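What I Put in the Budget This Time

I have been putting off writing about the shopping list for the two-arm bench, mostly because the list keeps changing every time I sit down with a cup of coffee and look at it. But a few of you asked what we're spending the money on, so pull up a chair -- it's a long one, and I wander.

When we started planning back in January, I had one line on the sheet that said "arms" and one that said "other." You can guess which one grew! The two arms were quoted early by Dillia and the price held, bless them. Everything that bolts onto an arm, plugs into it or wears out on it has been a different story.
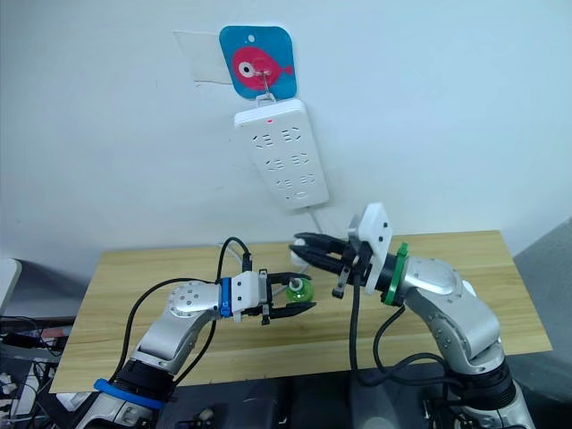 Take cables. I had set aside enough for one spare set per arm and felt very grown-up about it. Then I priced longer ones with better strain relief from Cotik, and those came to $106 before shipping, and I hadn't even gotten to the wall power yet. I'd like a proper strip with more room between the outlets, mounted on something sturdier than a hook. So that's on the list now too, under "boring but soon."
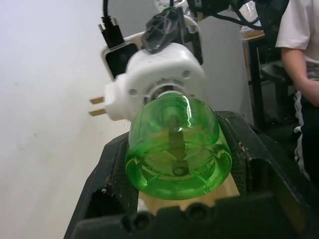 4 min read

Next comes the gripper question, and I go back and forth on it. Our jaws are scuffed from handling small things, little plastic bottles especially, and I want replacement jaws in the drawer before we need them. Tannous sells them in packs, while Skonier will cut them to order with a softer pad on the inside. The made-to-order ones are lovely, but a full set with spares was $290, and I had to go for a walk after reading that email. For now I've penciled in the packs for one arm and the custom jaws for the other, so we can compare them on the same jobs.

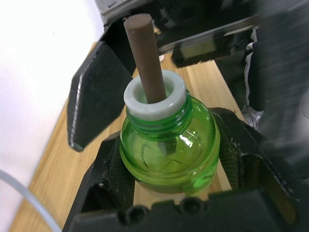 Green bottle in the lower jaws, brown rod standing in its neck.

Jobs that need one hand to hold and the other to fiddle are the whole reason we wanted two arms, so I'm not going to skimp on fingers. I'd sooner wait on the nicer table (sorry, I know I promised) and live with the one we have through the summer.

The sheet still has a gap under wrist camera spares, and I'm waiting on two more quotes. If you've bought any lately, tell me what you paid and whether shipping was awful.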